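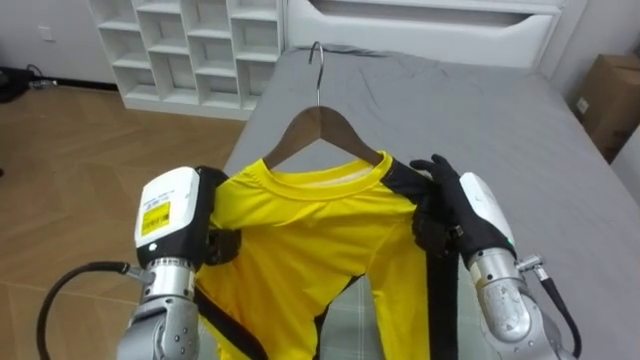 Trucos para que la ropa aguante bien en la percha

Llevo muchos años peleándome con armarios pequeños (el de ahora mide por dentro 900 milímetros de ancho, y ahí tiene que caber el invierno y el verano) y al final una va cogiendo sus manías. Os dejo las que mejor me funcionan, con calma y sin orden de importancia.

La percha, de la medida de los hombros

Una camiseta amarilla de manga larga colgada en una percha de madera queda preciosa, siempre que las puntas no sobresalgan de la costura del hombro. Si sobresalen, salen esos dos picos tan feos que luego no hay plancha que los baje. Para las prendas de punto elástico meto la percha por abajo, desde el bajo hacia el cuello, y así el escote no se da de sí. ¡Con lo que cuesta encontrar una camiseta que siente bien!

Los picos que ya están hechos

Se humedece la zona con un pulverizador, se estira un poquito con los dedos y se deja secar en plano sobre una toalla. A mí me lo arregla casi siempre, menos en los jerséis gordos, que directamente no cuelgo: van doblados en la balda de arriba, los más pesados debajo.

Colores vivos con ribetes oscuros

Cuidado con estas prendas, que el negro a veces suelta tinte. El primer lavado lo hago sola la prenda, del revés y en agua fría, con el centrifugado a 600 vueltas y ni una más. Después la saco enseguida (dejarla hecha una bola en el tambor es pedir manchas) y la tiendo a la sombra.

Doblar encima de la cama

Mi mesa de doblar es la cama, bien estirada, y creo que la de media España también. Abrocho los botones de arriba, sacudo la prenda una vez, aliso las mangas con la palma y entonces la cuelgo. Parece una tontería, pero me ahorra casi toda la plancha de la semana.

El olor a cerrado

En diciembre, cuando no apetece abrir ventanas, pongo en el fondo del armario un cuenco con bicarbonato y lo cambio cada mes. También uso los saquitos de lavanda de Rovent; cuando se quedan sin olor los aprieto un poco con la mano y todavía dan para una temporada más. Los tacos de cedro se lijan suavemente con lija fina y vuelven a oler como el primer día.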